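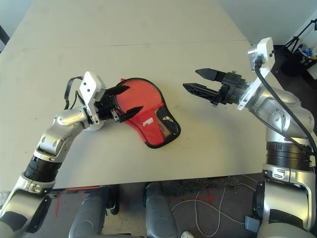

From: Maricel Dagdag
To: Westum Household List
Date: 24/10/2020
Subject: Re: [westum-household] folding the pop-up bags back down

I said in September I would write this up and then didn't. Pat's message is still the best statement of the problem, so I'm quoting it in full.

> I have several of those collapsible fabric things, the kind that spring
> open when you let go of them. Two are hampers, one is for the car, one
> I think was meant for toys. I like them fine when they're open. I can
> not get them closed again. My daughter does it in a few seconds and
> can't tell me how. I end up with a figure eight that I sit on and then
> tie with string. Last week one of them came undone in the closet and
> knocked a bottle of bleach off the shelf (cap was on, thank goodness).
>
> Two questions for the list. Is there one method that works on all of
> them? And once they are folded, how do you store them so they stay
> folded? My shelf is 43 inches wide and everything else in the house
> wants to be on it too.
>
> Pat

Pat, the answer to the first question is no, at least at my house. I have two kinds and they fold differently.

The first kind has one long loop of spring wire, or sometimes two loops, sewn into the edge of the fabric. My Civley hamper is like this. Flatten it first so the loops lie one on top of the other. Hold it upright in front of you with one hand on each side, thumbs toward you. Turn your right hand over so the palm faces away and bring that side down across the other. The wire wants to go into smaller circles and once it starts you only have to follow it. If you get the figure eight you have stopped halfway. Don't press on it. Let it open back up to the flat loop and turn the hand over further the next time.

The second kind has a firm round panel at the top or the bottom, and the fabric collapses against the panel. Twisting this kind does nothing except crease it. It has to go straight down, with the sides folded in toward the middle. I had been twisting mine for two years.

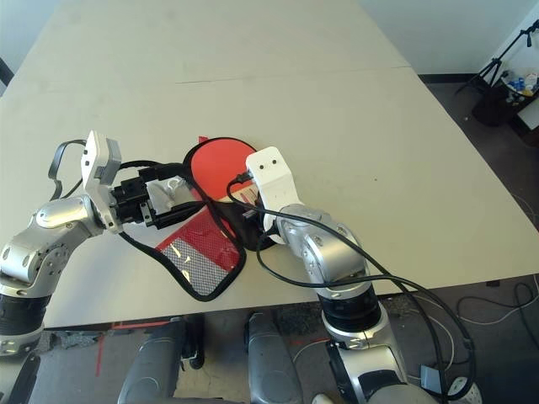 The red and black one on the table, partly flattened, round panel in the middle.

For anything with a round panel I work on a table, never in my lap and never on the bed. The bed is too soft and you can't push against it. Put the panel where you can keep the flat of one hand on it. With the other hand pull the loose fabric out to the side until it has no bunches in it, then fold it in toward the center and move your first hand over to cover it. Go around the panel that way. On the small one I have it takes 3 folds, on the bigger one it takes more and the last one is always a little fat. If there is mesh, I fold that part last. The mesh on my Fernness bag has already snagged once on the zipper pull and I have a hole there the size of a dime.

Look for where the edging is sewn down before you start. On mine the binding is stiffer where the two ends meet, and a fold placed right on that spot won't stay. Move over an inch or two and it will.

Empty the thing completely too. I found a sock and a clothespin inside the Civley after I had been fighting with it for a good while.

Now storage. I tried string, like you. I also tried the elastic loop that comes sewn on some of them. The loops are fine for the first year and then they stretch. What I use now is a flat strap with a buckle, the kind sold for holding a book closed or a lunch box shut. Mine are Fajardo straps from the hardware store on Mill Street but any strap that doesn't stretch would do. One turn through the middle and the buckle on top where you can see it.

I stand them on edge like plates in a dish rack. I used to stack them flat, and every time I wanted the bottom one the rest came open. An old wire file sorter holds four. Mine is nine inches deep, so the larger hamper sticks out past the front of the shelf and I have put it at the end by the wall where I don't brush against it. On a shelf the width of yours I would give the sorter one end and keep the bleach on the floor - or at least at the other end.

One more thing about putting them away. Let them dry open. I folded the car bag damp after the beach and it smelled until I washed it with baking soda and left it out on the line overnight.

Somebody asked in another thread whether the wire breaks. I've had one go. It poked through the binding at the seam and I put a piece of heat-shrink tubing over the end and stitched the cloth shut with upholstery thread. It is not pretty and it still holds towels.

Things I don't have an answer for: the tall square ones with two rods down the sides, and the kind with a lid that zips all the way around. Joan had a square one, I think. If you still have it, Joan, please write in and say whether the rods come out before you fold it or stay in.

Pat, if you want to bring yours by, I'm home most afternoons and the table is clear. Bring the one that got the bleach first.

Maricel

--
Westum Household List
To leave the list, send a blank message with the word "remove" in the subject line.
Please trim quoted text when you reply.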